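The Kitchen Where Nothing Gets Dirty

April 28, 2018

If you want a robot to work a microwave, the thinking goes, you show it someone working a microwave. Then you show it again. At Trastuvmont, a small company in a rented floor above a tile showroom, they have been doing this since February, and most of the showing happens in a kitchen that doesn't exist.

The software is called Kirnley. An operator puts on gloves, looks at a screen and steers a simulated arm through a chore. Each try is saved as an example, good or bad, and fed to the learning system overnight. The company says it has more than 2,000 of them. It would like a lot more.

I asked what counted as a good one. The answer took a while. An example is kept if the task ends the way the script says it should, and if the operator didn't dither too long on the way. Who decides what's too long? The operators do, mostly, and they're paid by the shift.

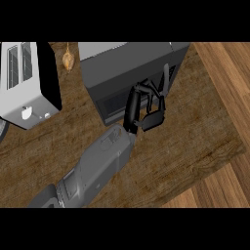 The appeal is easy to see. A rendered counter never needs wiping, and resetting it takes 8 seconds. The trouble is that a rendered door opens because a line of code says it opens. My own microwave sticks, and you have to lean on it with a hip. I didn't see any hips in Kirnley.

Trastuvmont's claim is that its system now finishes 90 percent of its door tasks. That is 90 percent in the same software that produced the examples. On the real bench, a rig known as Plavance, I watched 30 attempts at one door and was asked not to print the score. Fine – but then I'd rather not hear the other number quite so often.

More examples may fix it. They may also give us a machine that is very good at a kitchen no one has ever cooked in.

Contact the editors | © 2018 Birhane Magazine | Back to top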